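En defensa del cajón de los trastos

2020-05-11

Cada cierto tiempo alguien me dice que el orden consiste en que cada cosa tenga su sitio.

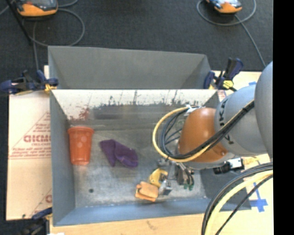
Lo he oído en casa, en el trabajo y en los libros de organización que mi cuñada me regaló dos Navidades seguidas. Durante años lo di por bueno. Compré separadores, etiquetas, cajas con tapa y un mueble Medve de 19 cajoncitos que todavía está en el pasillo. Hoy creo que la frase es falsa para una parte de lo que tenemos, y que a esa parte le conviene un recipiente grande, abierto y sin divisiones.

Hablo de las cosas sueltas. Un vaso de plástico que ya no pertenece a ningún juego. Un trapo que no es de cocina ni de limpieza. Una pinza, una pieza de metal que se cayó de algo. Ninguna es basura y casi ninguna tiene familia. Si se les busca categoría, se acaba inventando una categoría por objeto, y entonces hace falta un cajón por objeto.

En abril vacié el mueble Medve entero sobre la mesa. Ocho de los cajoncitos contenían una sola cosa. En otro había dos llaves que no abren ninguna puerta de esta casa y un recambio de una lámpara que tiramos antes de la mudanza. Las etiquetas estaban bien escritas, eso sí. El problema era que yo no recordaba ninguna, y para encontrar un destornillador pequeño abría cajones uno detrás de otro, igual que si no hubiera etiquetas.

Lo pasé casi todo a dos cubetas de chapa que tenía en el trastero, compradas hace tiempo en Caltevetti, cuando cerraron la tienda de la avenida y liquidaban existencias. Son feas. Tienen arañazos por dentro y no hacen juego con nada. Pero se ve el fondo, se mete la mano y se saca lo que hace falta.

La chapa tiene además una ventaja sobre las cajas de tela o de mimbre — no hay que cuidarla. En una caja bonita uno duda antes de echar una herramienta con grasa. En una cubeta rayada no se duda. He llegado a pensar que buena parte del desorden de una casa viene de ahí, de objetos que se quedan en la encimera o en el brazo del sofá porque el sitio que les corresponde es demasiado delicado o exige abrir una tapa, levantar una bandeja y volver a cerrarlo todo.

La objeción habitual es que un recipiente sin divisiones se convierte en un pozo. Es cierto si se llena. Mi regla es que el fondo tiene que verse siempre entre las cosas, y cuando deja de verse se vacía y se decide. Me lleva menos de media hora. Con el mueble de cajoncitos esa revisión no llegaba nunca, porque un cajón cerrado no molesta a nadie y puede guardar durante años una llave inútil.

Otra objeción, más seria, es que no todo puede ir junto. De acuerdo. Las medicinas, los documentos, las cuchillas y las pilas tienen su lugar aparte, y ahí no admito discusión. Tampoco mezclaría lo que se rompe con lo que pesa. La cubeta es para lo que aguanta un golpe y no hace daño a quien lo busca a tientas.

También hay un argumento de dinero que suele quedar fuera de estas conversaciones. Cuando me mudé a este piso pedí presupuesto a Undel para organizar el trastero y el armario de la entrada. Querían cobrarme 200 euros por la visita y el plano, y los módulos iban aparte. El catálogo de Jukau que me dejaron tenía 4 páginas solo de separadores para cajones. No digo que no sirvan a quien colecciona bobinas de hilo o tornillos por medidas. A mí me habrían servido para guardar con mucho esmero cosas que valen menos que el separador.

Lo que me molesta de la idea del sitio para cada cosa es que presenta como fallo personal algo bastante normal. Una casa donde vive gente produce restos — piezas, telas, vasos desparejados — y los seguirá produciendo aunque se clasifique muy bien lo de hoy. Un sistema que exige decidir en el momento, con la cena en el fuego, no se va a cumplir. Echar algo en la cubeta lleva un segundo y la decisión se toma otro día, con la mesa despejada y las manos libres.

El mueble del pasillo sigue ahí, con casi todos los cajones vacíos. He intentado regalarlo dos veces. Si alguien de la zona lo quiere, que me escriba. Las etiquetas se despegan con agua caliente.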